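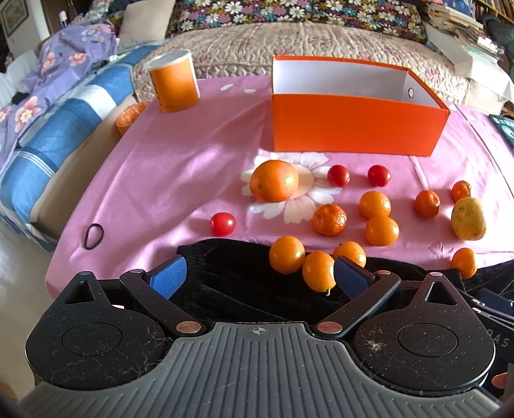 Chapter 2
Hand-held Grippers as a Bought Service

Learning to pick up small, round objects is an old problem in handling. Until lately, a firm that wanted recorded examples of the task had to make its own. It may now order them. This chapter examines one such offer, the Prustareck kit, supplied by Grekau together with a recording service.

The kit is a two-fingered gripper, worked by hand, with textured blue pads. Subscribers receive it on loan and return recordings of household sorting tasks, usually with fruit and vegetables of mixed size. The standard order is 189 recordings. Coler, a packing firm, placed a larger one in February and received 1,509, of which over 100 were rejected at inspection.

Section 2.1 sets out the terms of supply. Section 2.2, contributed by Birdie Doucet, compares the kit with the fixed arm sold by Higuchi. Prices are those in force on September 30, 2020. Students should have read the passage on grip force in Chapter 1 before continuing.

2.1 Terms of supply

The gripper remains the property of the supplier throughout the loan.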